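The Odds and Ends Gallery

Welcome to the gallery page for our July clear-out! I promised a few of you I'd finally put the whole thing up, so here goes. It took me two cups of tea and most of a Thursday evening to write these up, and I still haven't remembered where half the stuff came from. We spent 8 evenings going through drawers, tubs, coat pockets and that dreadful cupboard under the stairs in the Clulside flat, and we ended up with far more little things than any two people need. Ehsan Lodhi did the sorting with me (he's ruthless, I'm hopeless) and Shota Morikawa turned up for the last few nights with a label maker and strong opinions.

Only one picture has made it up so far. I've written the captions for the rest anyway, and I'll fill them in as I go.

The drawer under the kettle
Rubber bands, dead pens, a takeaway menu from Niazi that must be older than our lease. I kept the menu. Ehsan says I'm not allowed to keep menus, but they did the best lamb in the neighbourhood and I like looking at the prices.

The button jar
My nan's, and not up for discussion. I tipped it out on a tea towel to look for a match for my grey cardigan, got completely distracted, and put the whole lot back an hour later without finding one.

The Tillico tins
I bought a set of these years ago to hold spices and they've never held a single spice. They've had screws in them, hair ties, birthday candles and (for one strange winter) acorns. Now they're all washed and stacked on the shelf, and I've promised to use them properly. 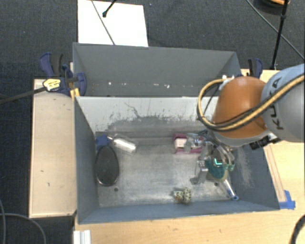 Small things are the hardest to sort, I reckon, because no two of them belong together. A shelf of books is easy, and so is a pile of jumpers, but give me one tub of bits and I'm there all night. You want to group by colour and then you've got something like that pink and white package, which doesn't go with anything, and a spotty cream thing sitting off on its own near the front, and a black oval with a shiny rim right over by the other side. Do you go by shape? By size? Shota goes by "would you notice if it vanished", and I have to admit that's a pretty good system. I'd notice the deep blue one with the pointy edges straight away, that's my favourite colour of the lot. The slender stick with the blue end I'd probably forget by breakfast.

The cord box
Every charger we've ever owned, including 7 for phones that none of us has had in years. Shota labelled each one, then we gave nearly all of them to the e-waste drop-off, labels and all. Very satisfying, and a terrible use of label tape.

The Dornex organiser
Ehsan's big purchase! It has 19 compartments and a lid that clicks, and he's so proud of it that he opens and shuts it when he's on the phone. I've been given one row. It's full already.

The jigsaw shelf
We've kept the 3000 piece harbour one, which has never been finished by anybody in this household, and passed on the others. I still think there's a piece of sky behind the radiator.

The hallway bowl
Keys, coins, lip balm, one glove. We emptied it on the first night and it was full again by the weekend, so I've stopped fighting it. It's a nice bowl.

If you dropped something off with us and would like it back, send me a note before the end of the month. I'm hanging on to the "maybe" bag until then, and after that it goes to the op shop with the jigsaws.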